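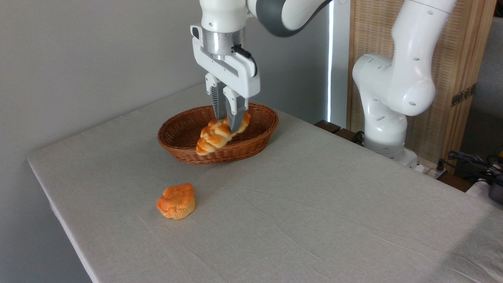 A basket with one loaf in it looks as if someone has already been at it, one respondent wrote in the free-text field, and the remark is a useful starting point for this section. The preceding section treated the basket as a container, with a capacity and a rim height. The responses collected at Drekcombe suggest that it is also read as a marker of the stage a meal has reached, and that this reading depends heavily on what lies on the cloth beside it.

4.2 Placement of bread relative to the basket

The layouts used a small set of items: an oval wicker basket with a shallow profile, a braided loaf, a muffin-shaped bun and a light gray tablecloth. Replica bread was used throughout so that crust color and shape would stay constant over the full period of the work. The cloth was part of the Zosico tableware set described in Section 3. It was smoothed by hand before each layout, and no attempt was made to iron out the remaining creases.

Six layouts were defined. They differed in whether the loaf was inside or outside the basket, in whether the bun was on the cloth or in the basket, and in the angle of the loaf to the long axis of the basket. The basket stayed toward the back of the table in every case, with its long axis running left to right. Each layout was rated on a nine-point scale for tidiness and, separately, for readiness to serve. The two questions were printed on the same sheet, tidiness first. A total of 198 completed sheets was retained after the exclusions listed in Section 3.4.

Two findings concern the loaf. First, respondents rated the loaf as tidier in the basket than on the cloth, even when it was longer than the base of the basket allowed and one end came to rest over the rim. We had expected the overhang to lower the rating. Free-text comments give some indication of why it did not: several described a projecting end as the part one would take hold of, and one compared it to the handle of a spoon left in a dish. Second, the angle of the loaf mattered only when the loaf was on the cloth. A diagonal loaf beside the basket was described as "put down for a moment" or "waiting to go in," while the same loaf laid parallel to the basket was more often described as a separate serving.
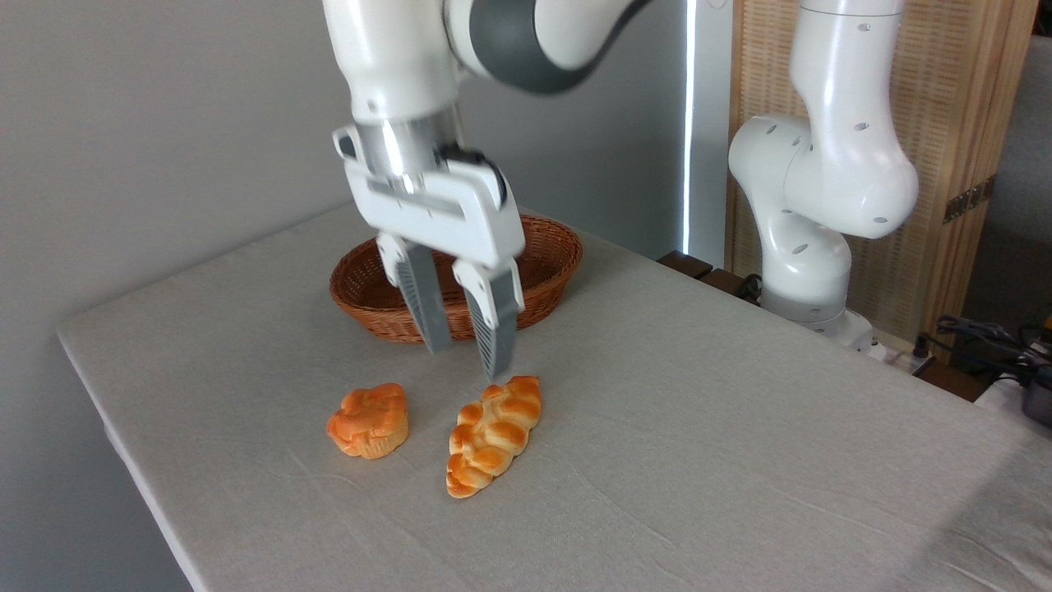

Figure 4. Braided loaf and bun on the cloth, with the wicker basket behind them.

The arrangement in Figure 4 received the widest spread of ratings on both questions. Respondents who rated it low for tidiness tended to mention the basket, which they took to be the proper place for the bread. Those who rated it high tended to mention the gap between the two items, and seem to have judged the cloth as a serving surface in its own right. The readiness ratings divided along the same line. We found no comparable division for the layouts in which both items shared the basket.

The bun behaved differently from the loaf. Moving it from the basket to the cloth had little effect on tidiness, provided the loaf stayed in the basket. Its pleated base resembles a paper liner, and the comments suggest that this detail was enough for many respondents to treat the bun as already having a container of its own. A bun with a plain base would be needed to test the point, and the Zosico set did not include one. The result should therefore be read as applying to lined or cup-shaped items — it may not extend to rolls.

4.3 Household practice

The ratings were compared with notes from 11 household interviews, carried out in March in Drekcombe and in the MacAulay housing blocks. The interviews were short and covered the handling of bread between the kitchen and the table. In most households the basket was carried to the table first and filled there, often from a cutting board or a bag. The stage shown by a loaf lying next to a basket was thus a familiar one, though it rarely lasted more than a moment and interviewees did not regard it as an arrangement at all.

A liner was the most frequent point of disagreement. Some interviewees placed a napkin in the basket before any bread went in, citing crumbs caught in the weave; others considered the napkin suitable for guests only. Baskets with a fine, tight weave were said to be harder to brush out than open ones. Several interviewees turned the basket over and tapped the base, and one kept a dry pastry brush for the purpose. None washed a wicker basket routinely.

The Eltex cloth used in the pilot layouts had a printed stripe and was withdrawn after the pilot. Respondents had used the stripe as a line of reference and described bread as crooked when it crossed the print at an angle. The plain cloth removed this effect, but it also made the front edge of the basket the strongest line on the table, and some of the sensitivity to loaf angle reported in Section 4.2 may come from that source.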